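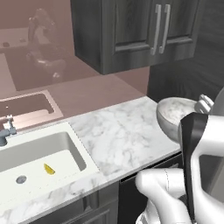
Simulated kitchen with sink, marble counter and metal mixing bowl, with the robot's gripper at right. Image: Skernen

MEDIA RELEASE
For immediate release

Skernen opens simulation-first planning service to care homes and commercial kitchens

Buyers can test a robot against their own counters, cupboards and sinks before committing any capital

Skernen today opened bookings for a planning service that lets kitchen operators try out a robot in a simulated version of their own workplace before they ask for quotes, set a budget or move a single bench.

The service, called Gravport, is aimed at organisations that have been offered kitchen robots and don't have an engineer on staff to judge the offer. Aged care providers, school canteens, small hotels and catering firms can book from Monday. The first planning reports will be delivered in October.

A Gravport project starts with a site measure. Skernen staff record bench heights, aisle widths, cupboard doors and handles, sink depth, power outlets and floor levels. The measurements go into a simulated kitchen, and the robots on the buyer's shortlist are then run through the chores the buyer has named, such as clearing scraps from a sink, moving bowls along a counter or putting dishes away in wall cupboards.

The buyer gets a written report, video of the simulated runs and a costed equipment plan covering three budget years.

"Most of the questions we get are about money and floor space," said Shewit Tekleab, who heads the planning group at Skernen. "A manager has a figure in the capital budget and a brochure on the desk. They want to know if the machine will reach the back of the bench, and what else they'll have to pay for once it's in the building. We can answer a good part of that before anyone signs."

What the service costs

Gravport is sold at a fixed price per kitchen, set by floor area and the number of chores to be tested. The basic package covers one kitchen, two robot models and up to 40 chore variations. A variation might be the same bowl left in a different spot, a cupboard door already open, or a scrap of food lying in another part of the sink.

The full package covers up to four robot models and 200 chore variations. It also includes a second round of testing after the buyer has made changes to the layout.

Travel for the site measure is charged at cost. Buyers who already have accurate plans can supply them and pay a reduced fee, although Skernen will still ask for photographs and hand measurements of every sink, door handle and bench edge. Builders' drawings often leave those details out or show them as they were before a renovation.

The fee doesn't change with the outcome. Skernen doesn't sell robots and takes no commission from manufacturers or distributors.

What goes into the equipment plan

The costed plan sets out the purchase or lease price supplied by each vendor, along with items that are commonly missed at the budget stage. These include spare gripper pads, electrical work, network access, staff training, cleaning time, storage for the charging gear and the yearly service contract.

Changes to the kitchen are listed separately. In some layouts, swapping a cupboard handle or lowering a shelf will do more for the result than paying for a longer arm. The plan puts a price on both so the buyer can compare them on one page.

Each line is marked as a firm quote, a vendor's estimate or an allowance. Finance staff at the trial sites asked for this after the early reports mixed the three together.

Trial at Fuvside

Gravport was developed during a trial with Fuvside, a residential care operator that was weighing up robot help for the small kitchens in its living units. Skernen modelled two of those kitchens and ran 900 simulated chores across three shortlisted machines.

Fuvside had planned to buy for all its units in one financial year. After reading the report it chose to lease a single machine for one kitchen and hold the rest of the money over. It also dropped one model from the shortlist, because the base needed more turning room than the aisle could give it with the dishwasher door down.

"We would have found that out on delivery day," said Desta Hadgu, operations manager at Fuvside. "The report was blunt about it. It also told us which chores weren't worth giving to any of the three machines at the moment, and our kitchen staff agreed with nearly all of that list."

Hadgu said the video was useful in meetings with people who would never read a technical report. "Our cooks watched it and started pointing out things that were wrong. We keep the big pots somewhere else, and nobody on day shift stacks bowls that way. Skernen changed the set-up and ran it again. I'd tell any other operator to get the cooks in the room early."

The leased machine has not yet been installed. Fuvside and Skernen will compare its work on site with the simulated results and publish the comparison, including any chores where the two don't match.

Limits of the method

Skernen advises buyers not to treat a simulated run as a promise of performance. Soft food, steam, greasy surfaces and crowded aisles are hard to model well, and each report says which chores are affected. The company recommends a short paid trial on site before any purchase of more than one machine.

Reports don't replace a safety assessment or electrical sign-off, and they don't cover food safety approval. Buyers should allow for those separately.

"If a chore comes back with a poor result, that's useful to know and you can plan around it," said Tekleab. "If it comes back with a good result, you still need to see it done in your own kitchen, with your own gear."

Hardware and partners

Site measuring outside Skernen's home region will be handled by Sutanto, a surveying firm that specialises in building interiors. Sutanto crews have been trained on the Gravport checklist, which has 254 entries and takes most of a working day to complete in an average kitchen. Kitchens can stay open during the measure, but Skernen asks for a quiet hour between meals so that cupboards can be opened and sinks emptied.

Manufacturers who want their machines included can apply to supply a simulation model at no charge. Skernen checks each model against the physical machine for reach, grip width and lifting limit before it is offered to buyers. Models that haven't been checked are not used in reports.

Booking

Bookings are taken through the Skernen planning desk, which is staffed from 9 am on weekdays. Organisations should have the following ready when they call:

Floor area of each kitchen
A list of the chores they want tested, in order of importance
The budget year in which they expect to buy or lease
Any vendor quotes already received

Places in the first intake are limited by the number of measuring crews. Operators with a budget deadline before the end of the year should say so when booking – those projects will be scheduled first where crews are available.

About Skernen

Skernen provides simulation and equipment planning to organisations that are considering service robots. Its clients include care operators, caterers and building owners.

Media contact

Shewit Tekleab
Planning Group, Skernen

Interviews with Desta Hadgu can be arranged through the Skernen planning desk. Further stills and video from the Gravport simulations are available on request.

ENDS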